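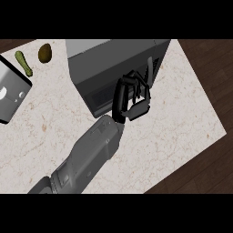
*Marble counter, plank floor.*

## Home network and account upkeep: short notes

These notes cover the software that runs on devices around the house: router, speakers, thermostat, door lock, the tablet used for recipes. Work through them in any order. The first pass takes an evening; later passes are short.

### Keep an inventory

Open the router's client list and copy every entry into a plain text file. Record the device name, model number, firmware version and the month you last checked it. Anything you can't identify gets blocked until something stops working.

On the Pultunstead house network the list had 17 entries, two of them for a printer that had been given away. Stale entries do no harm by themselves, but their reserved addresses should be released.

### Router settings

- Change the administrator password. The Wi-Fi password is a separate setting.
- Turn off remote administration.
- Turn off UPnP. If a game console complains, forward the one port it needs.
- Turn off WPS.
- Set firmware updates to automatic, with the restart at 2 a.m. or any other hour when no calls are likely.
- Export the configuration after each change and store the file somewhere other than the router's USB port.

If the manufacturer has stopped issuing firmware for the model, replace it. A factory reset won't bring support back.

### Put appliances on their own network

Most routers offer a guest network. Use it for anything with a plug and an app: bulbs, vacuum, oven, doorbell. Leave "allow guests to see each other" off, then test the apps one at a time. Some need the phone on the same network during setup only - switch the phone over, finish pairing, switch back.

Naming helps later. The two networks here are Hinlow (computers and phones) and Grusach (appliances). Avoid using a street name or apartment number.

### Passwords

Use a password manager and let it generate everything except its own master passphrase. Minimum lengths used here:

| Account | Length |
|---|---|
| Router administrator | 17 characters |
| Wi-Fi, both networks | 13 characters |
| Appliance apps | 12 characters |

Some appliance apps cut long passwords short without a warning. After setting one, log out and log in again before closing the manager.

Turn on two-step login for email first, then for the password manager, then for anything that can unlock a door or spend money. Print the recovery codes. Keep them with the insurance papers.

### Backups

Photos and documents go to an external drive on the first Saturday of the month. Unplug the drive afterward. A drive that stays connected can be encrypted by malware along with the computer.

Restore one file from the drive each time and open it. The script used for this is called Hajji; it copies the folder, compares checksums and writes a log. Any backup program with a verify option does the same job.

### Before giving a device away

1. Remove it from the app or cloud account.
2. Run the factory reset from the device's own menu.
3. Take out memory cards.
4. Delete its line from the inventory and its address from the router.

Step 1 comes first. Some devices stay locked to the old account after a reset, and the next owner can't set them up.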